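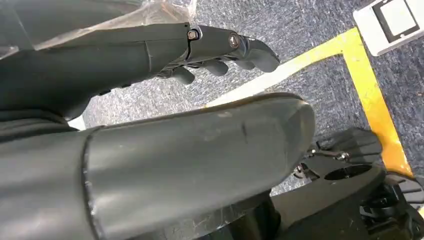

第四章 手柄配对、延迟校准与本地双人对战

本章适用于 Fleltix 主机底座搭配原装无线手柄,以《Stirimen》作为调试用的游戏。包装盒里那张折页写着“开机即连,无需设置”,请先把它放到一边。我们按折页走过一遍,第一只手柄确实连上了,第二只没有,折页上也没有提到第二只该怎么办。

开始之前请确认:底座已经接好电源和电视,系统语言已选定,固件版本在 433 或以上。低于这个版本的底座没有“输入诊断”菜单,4.3 节以后的内容对不上号,请先回到第三章更新。

4.1 给手柄充电

1. 用随机附带的线把手柄接到底座背面的充电口。正面那个口也能充,但底座休眠后会断电,第二天早上拿起来很可能还是没电。

2. 等手柄指示灯由闪烁变为常亮。

3. 拔线,长按电源键,看屏幕右上角的电量图标。

注意:手柄电池标称容量 3,000 毫安时,宣传页据此写了一个相当漂亮的续航时间,没有注明震动强度和灯光亮度。我们开着默认震动玩,从来没有到过那个数。打算玩一整晚的话,把震动调到“弱”,灯光关掉,线放在手边。

注意:电量图标只有几格,最后一格掉得特别快。系统弹出低电量提示的时候通常还来得及打完手上这一局,再开一局就不要指望了。

警告:不要使用来路不明的快充头直接给手柄充电。充电时外壳若明显发烫,应立即拔线,停止使用。鼓包的电池不要按压,也不要自行拆开更换。

4.2 配对第一只手柄

1. 在主界面进入“设置”—“外设”—“添加手柄”。

2. 同时按住手柄上的电源键和菜单键,直到指示灯快速闪烁后松手。

3. 屏幕列表中出现手柄名称后,用底座上的确认按钮选中它。

4. 等待“已连接”字样。字样出现后再随便按几个键,确认光标会动。

最后一步不要省。“已连接”这三个字只代表底座认出了手柄,不代表按键已经映射好。遇到显示已连接而光标不动的情况,删掉这只手柄,从第 1 步重来,多半一次就好。重启底座也有效,只是慢。

如果列表一直是空的,依次检查:

手柄是不是还连着别的设备。以前配过手机的手柄,会优先去找手机,把手机蓝牙关掉再试。

底座是不是塞在电视柜最里面。说明书称无线信号“可覆盖整个客厅”,客厅多大没有说。底座前面挡着金属网或者玻璃门时,信号会差不少。

底座的 USB 口上是不是插着移动硬盘。有些硬盘和线材屏蔽做得马虎,会干扰手柄。先拔掉,配好之后再插回去,看看是否掉线。

4.3 配对第二只手柄

顺序有讲究。请在第一只手柄保持开机、保持连接的状态下配第二只。

1. 用第一只手柄进入“设置”—“外设”—“添加手柄”。

2. 第二只手柄按 4.2 节第 2 步的方法进入配对状态。

3. 在列表中选中新出现的那一项。两只手柄的默认名称完全相同,看名称后面的信号图标,还在转圈的那个是新的。

4. 连接成功后立刻改名。菜单允许输入中文,我们用的是“左”和“右”,随便什么都行,能分清就好。

5. 进入“输入诊断”,分别按两只手柄的确认键,检查屏幕上亮起的是不是各自的那一栏。

注意:两只手柄都关机之后再开,先开的那只会被当成一号玩家。设置里有一个“记住玩家顺序”的开关,帮助文字说打开后顺序固定不变。我们试下来,底座休眠后唤醒时它管用,完全断电后再开就不一定了。对战前看一眼角色头上的编号,比依赖这个开关可靠。

4.4 摇杆校准

新手柄出厂时据称已经校准过。请照样做一遍,花不了多少时间。

1. 把手柄平放在桌面上,手离开摇杆。

2. 进入“输入诊断”—“摇杆”,观察左右两个圆圈里的光点。光点应停在圆心附近,不应自己往一边爬。

3. 选择“重新校准”,按提示把摇杆沿外缘慢慢转两圈。转得太快,系统会提示成功,但边缘会留下缺口,游戏里表现为某个方向跑不到最高速度。

4. 松手,再看光点是否回到圆心。

5. 如果光点仍有偏移,进入“死区”,从默认值开始每次加一格,加到光点不动为止。

死区不是越小越好。网上有不少所谓“职业设置”,开口就让人把死区拉到零,附带一张截图,至于截图里的手柄用了多久、摇杆磨损如何,一概不提。照抄的后果一般是车头自己往左偏,然后开始怀疑电视。

注意:如果死区加到一半以上光点还在漂,属于硬件问题,软件修不好。请保留购买凭证联系售后。往摇杆缝里喷清洁剂的办法也许能撑一阵子,也许会影响保修,本手册不推荐。

4.5 画面与输入延迟

《Stirimen》是竞速加撞击的玩法,落地前那一下甩尾对时机要求很高,延迟大了会非常难受。请先处理电视,再处理底座。

1. 用电视遥控器打开电视的图像设置,选择“游戏模式”。各家叫法不同,有的藏在“高级”里,有的要按信号源单独开启。

2. 关闭动态补偿、智能插帧、降噪一类的功能。某些电视在游戏模式下仍然保留插帧,要单独再关一次。

3. 回到底座,进入“设置”—“显示”,将输出设为“自动”。

4. 进入《Stirimen》,打开“选项”—“延迟测试”。屏幕上会有一个白点落到横线上,请在它碰线时按确认键,连续做完一组。

5. 记下显示的结果,再测一组。两组差得太远,说明测的主要是手,休息一下重来。

6. 用“补偿”滑块调整,每次动一小格,调完重新测。

对“低延迟加速”这个选项请保持戒心。它默认打开,介绍文字写得很响亮,唯独没说加速了什么。我们开着测、关着测,延迟测试的结果看不出差别,倒是开着的时候画面撕裂多一些。觉得有用的玩家可以留着。我们关掉了。

声音延迟需要另外调。接了外置音箱或者蓝牙耳机的,画面对准以后声音多半还是慢。滑块在“选项”—“音频”里,最好找撞墙的回放来对,引擎声拖得太长,不容易听出先后。蓝牙耳机的延迟能补偿的有限,介意的话请用有线耳机。

4.6 手机辅助应用 Zornik

Zornik 可以在手机上显示小地图、道具冷却和圈速。装不装都可以,不装不影响本地对战,尽管商店页面把它写成“完整体验的必备部分”。

1. 在手机应用商店搜索并安装。请看清开发者一栏,搜索结果里混着名字相近的攻略应用。

2. 确认手机与底座连在同一个网络。路由器如果开了访客网络,两台设备分别在访客网和主网里是互相看不见的。

3. 在底座上进入“设置”—“伴侣应用”,屏幕显示配对码。

4. 在手机上输入配对码。配对码有时效,过期后按刷新重新生成。

5. 安装后首次启动会请求若干权限。局域网权限必须给,否则找不到底座。位置和通讯录可以拒绝,拒绝之后我们没有发现任何功能受影响。

6. 应用会提示注册账号,入口很大,“跳过”两个字在右下角,颜色很浅。只看小地图不需要账号。

注意:小地图会比电视画面慢一点,拿来看大致位置可以,靠它判断过弯不行。屏幕常亮也很费电,手机请接上充电线。

4.7 开始本地双人对战

1. 两只手柄均已连接后,在《Stirimen》主菜单选择“本地”—“双人”。

2. 两位玩家分别按确认键加入。画面下方应出现两个角色框。

3. 选择分屏方式。左右分屏看弯道比较舒服,上下分屏视野宽,但跳台落点常被裁掉。建议各试一局再定。

4. 选择场地。第一次调试请选 Kashindye。这张图赛道宽、光照平均、没有天气变化,手柄或者延迟有毛病很容易看出来。

5. 规则选“标准”,电脑对手设为零。

6. 跑完一局,回到 4.5 节微调,再跑一局。

注意:分屏时画质会自动降低。发布时的宣传视频里分屏画面和单人画面一样清晰,视频角落有一行小字,写的是“画面为目标渲染效果”。实际运行请以自家电视为准。觉得卡顿的话,把“碎片密度”降到“低”,这一项比阴影和反光都管用。

注意:“新手辅助”默认对二号玩家开启,会自动修正方向、减轻碰撞损失。没有任何提示。如果二号玩家总觉得车子不听使唤,或者一号玩家总觉得二号赢得太轻松,到角色框里按菜单键把它关掉。

警告:连续闪光的特效在撞击时频繁出现。对光敏感的玩家请事先打开“减少闪光”,并保持房间照明。这个选项能减弱全屏白闪,广告牌爆炸的那种小范围闪光仍会保留,不能当作完全安全。出现头晕、视线模糊或肌肉抽动,请立即停止游戏。

4.8 常见问题

手柄玩到一半断开
先看电量。电量正常时,检查底座附近有没有新放上去的路由器或者音箱。两只手柄同时断,问题多半在底座一侧;只断一只,把那只删掉重配。

两只手柄控制同一辆车
进入“外设”,关闭“辅助驾驶共享”。这是为家长帮孩子操作准备的功能,固件更新之后有时会自己打开,更新日志里没有写。

延迟测试结果很好,玩起来还是慢
检查分屏模式下电视有没有切换信号格式,有些电视一切换就退出游戏模式。再检查《Stirimen》里的“平滑转向”,开着的时候车头反应确实会慢一拍,和延迟无关。

Zornik 找不到底座
手机开着代理或者省流量功能时容易发生。关掉后把应用彻底退出再打开。仍然不行,在路由器里查看是否开启了设备隔离。

存档显示“云端较新”,但内容是旧的
不要急着点“使用云端”。先选“暂不同步”,进游戏查看本地存档的时间和车辆数量,确认无误后再手动上传。点错之后没有撤销,客服给出的答复是“数据以云端为准”。

恢复出厂设置能不能解决掉线
折页和客服都会建议这一步。它会清除配对记录、校准数据和未上传的存档,而我们遇到的掉线,换个摆放位置或者重新配对就处理掉了大半。请把它留到最后,做之前先备份,备份方法见第六章。

4.9 固件更新后的复查

更新完成后请重新检查以下各项,无论更新日志怎么写:

1. 玩家顺序是否正确。

2. 摇杆死区是否被改回默认值。

3. “低延迟加速”和“辅助驾驶共享”是否自行打开。

4. 延迟补偿滑块的位置。建议在第一次调好之后抄在纸上,底座没有导出这项数值的功能。

5. Zornik 是否要求重新配对,以及是否又一次请求了之前拒绝过的权限。

自动更新的开关在“设置”—“系统”—“更新”。关掉自动更新以后底座仍会下载更新包,安装前会询问一次,选“稍后”即可。在线模式可能要求安装新版本才能进入,本地双人对战不受影响。

网络对战的端口设置与房间创建见第五章。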